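Lidmont Community Help
Home > Teaching by hand > Hand-held grippers > Recording

Right hand drifts in replay when I record two-handed pen tasks

Posted by pisharody_bench
Tags: hand-held grippers, marker cubes, two hands, pen

I am recording two-handed table tasks with a pair of hand-held grippers, each with a marker cube on it. The demonstrations are meant for a Rallo arm pair. I have 194 recordings of a simple job: pick the pen up with the right gripper, bring it across in front of the plant, pass it to the left gripper, put it down on the left side of the table.

The left hand comes out fine. The right hand is fine until the two grippers get close to each other, and then its position jumps sideways and comes back. On the worst recordings the jump lasts long enough that the replayed arm would miss the pen completely. I have not run those on the real arms.

Things I have already done:

Printed the cubes again on matt paper.
Cleaned the lenses.
Recalibrated both grippers, twice.
Slowed down. It helped a little.

The person recording wears a harness. Usually it is a colleague and I sit at the laptop. We work at a table on the upper floor next to the railing, and I can't move to another room before January.

Is this a calibration problem or is it something in how we are holding the grippers? I would like to know before I record any more, as it takes most of an afternoon to do 80 good ones.

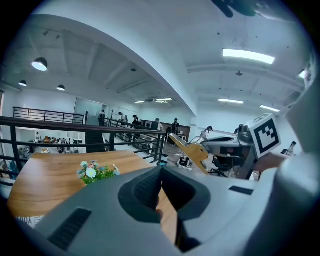
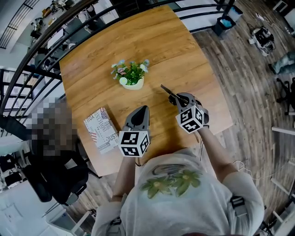

Last edited by pisharody_bench, 16:40. Edit note: added pictures, corrected the number of recordings.

I should add that the jump is always in the same part of the task. Reaching for the pen is good and so is putting it down. It is only the hand-over. The plant stays where it is for the whole set.

2 replies, sorted by oldest

tomato_soup

Probably calibration. I had something like this and did it all again from scratch and it went away. Also try better lighting.

Comment from pisharody_bench: I have calibrated twice, as it says in my post. Did you change anything else at the same time?

Comment from tomato_soup: New cables I think. It was a while ago.

Harish Kartha

I don't think it is calibration. A bad calibration would give you an error through the whole recording, and you say the reach and the put-down are both good. I would look at whether the cubes can be seen properly during the hand-over.

Each cube has to be read by something. When the grippers are well apart, there are usually at least two faces of each cube in clear view. When you bring them together to pass the pen, the wrist tends to turn in, and you can end up with one face at a steep angle. A single square seen at a steep angle gives a poor reading, and sometimes the software picks between two possible answers and flips from one to the other. A sideways jump that comes back by itself fits that well.

You can check it without recording anything new. Take one of the bad recordings and step through it until the jump starts. Look at how many faces of the right cube are found at that moment. If it drops to one, or to none, you have your cause. Then do the same with a good one.

If it is what I think, these are the things I would change, in this order.

1. Turn the plant's place into a fixed point further back on the table and do the hand-over nearer the person. The forearms are less stretched and the wrists don't turn in so much.

2. Pass the pen with the grippers at different heights. Ours are 5 cm apart and it is enough. The person recording will forget, so put it in the written instructions.

3. Pause for a moment before the left gripper closes and again before the right one opens. You can trim the pauses later.

4. Keep other people back from the table while you record. They do no harm to the cubes as such, but if your tracking also uses the background, anyone walking past is a moving background. The railing side worries me less because it stays still. An open view with people going about behind it is harder for the tracking than a plain wall.

On the pen itself: it is thin, and it swings in the fingers if you hold it near one end. Grip it in the same place each time. If the angle is different in every recording the arm will learn something in between, and it will look like poor tracking when it isn't.

I would not throw away the 194. Cut them at the hand-over and keep the first part for the reach. We did that with a set of 520 on the Hekov arms and the pick-up was good from those alone. The hand-over we recorded again.

Comment from pisharody_bench: Thank you. I stepped through six of the bad ones. In five the right cube goes down to one face just before the jump. In the other it is lost for a few readings. Will move the hand-over closer and try the two heights tomorrow morning.

Comment from Harish Kartha: Good. Do ten and look at them before you do the rest.

Comment from pisharody_bench: Did ten. Eight have no jump at all. The two that do are mine, and I was holding both grippers level. I will leave this open until I have run a few on the arms.

Status: open
Related: Cube not found after start-up / Trimming a recording without losing the gripper width / Left and right swapped on import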